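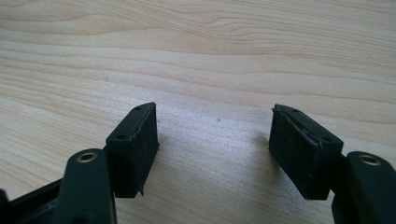
Part-Time Furniture Finisher, Molelthorpe Workshop

Trurholm makes and repairs tables, benches and shelving for homes and small offices. We need a part-time finisher to join the workshop in June.

The job
You will sand, oil and wax new pieces and bring older ones back to a usable surface. Most of the work is on light woods. You will also mix stain to match samples, log what was used on each order, and help load the van on delivery mornings.

Hours and pay
16 hours a week over two shifts, starting at 7 a.m. Extra shifts come up before the holidays, up to 40 hours a week if you want them. Pay depends on experience and is reviewed after the first season. Paid breaks. Parking behind the building.

What we ask for
Some experience with hand sanding and oil finishes, paid or not. You should be able to lift one end of a dining table and stand for most of a shift. Good color vision matters for the stain work. A driver's license is useful but not required.

We supply gloves, masks and aprons. Bring your own work boots.

How to apply
Send a short letter and two or three pictures of pieces you have finished to the Trurholm office on Virnwood Road, or drop them off at the front desk before 10 a.m. Applicants we want to meet will be asked in for a paid trial shift.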